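Ticket: Label printer drops off network after sleep
Site: Hunton, packing room
Status: Open, workaround in place

Reported: The Srisuk label printer stops accepting jobs after a long idle period. The queue on the Hevdale server shows it as online. Jobs sit at "Sending" until the printer is power cycled. First seen in November, after the firmware update.

Checked so far: Replaced the patch cable, no change. Moved to a different switch port, no change. Address is reserved at .105 and the lease is correct. Ping fails from both subnets once the printer sleeps -- the link light stays on. Buffer is set to 256 KB, same as the unit at Grermont, which does not have the fault.
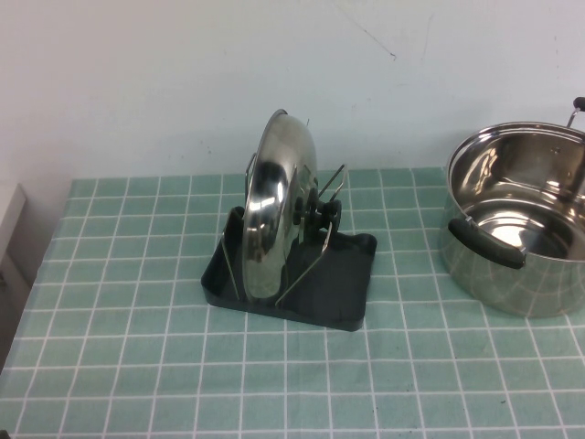 Sleep timer was at the default of 2 hours. Set it to "Never" from the front panel and left the printer on overnight. It answered ping at 6 a.m. and printed a test label without a restart. The site also asked about a wall bracket for the printer. The wall behind the table with the green grid cloth is mostly bare, apart from a dark scuff near the top, but wall type needs to be confirmed before anything is ordered. Logged as a separate request.

Next: Roll back firmware on the Hunton unit and restore the default timer. If the fault clears, hold the update at all other sites. Do not close this ticket on the workaround alone.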